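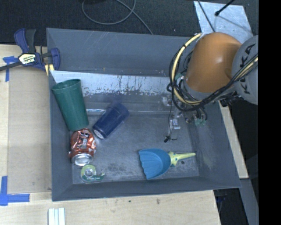 Green tumbler and a dented red can, gray bin.

April, close to midnight

Went to the Drendby auction after all. I told myself I was only going to watch, and I did only watch, but I had the pre-approval letter folded in my coat pocket the whole time, so who was I kidding.

The agency is Ernska, the ones with their signs on every other lawn between here and the lake. Their listing said "unmatched interest." I have now been to enough of these to know what unmatched interest looks like. It looks like neighbors with coffee. There was one couple who seemed serious and a man on the phone who bid twice and then walked back to his car before the end. I would love to know who he was talking to, if anyone.

Bidding opened low, stalled, and then the auctioneer went inside "to consult with the owners." He came back ten minutes later very cheerful and said we were close. Close to what? He wouldn't say. It was passed in, and by dinnertime the Ernska page had it down as "under negotiation," with the same sunny photo of the porch. The porch has a soft spot by the door. I stood on it.

I don't trust the numbers either. Wotik sent its spring market email this evening and it says 3495 homes went to auction across the region, up from 3000 the spring before, and calls this "a return of confidence." Maybe. Or maybe more people need to sell. Further down it says 2385 of them sold, and then there is a line in small type saying 647 results were not reported. I read that line three times. If an agent has a good result, I have never known one to keep quiet about it. I'd bet today's house ends up in that pile.

Inspection report for the Yu Street place came too. Forty-odd dollars for a PDF that says the roof is "consistent with its age." So am I. It doesn't say whether the roof leaks. I wrote back to ask and got an automatic reply thanking me for my feedback.

The bank wants to know by the end of the month if I'm renewing the letter. The rate will be higher, and the woman on the phone said that was all the more reason to move quickly. Everything is a reason to move quickly with these people. Prices up, move quickly. Prices flat, move quickly before they go up.

I'll renew it, I think. Yu Street has another open house at ten and I want to see the back bedroom ceiling in daylight. Must remember the flashlight, and the tape measure, which is still in the car.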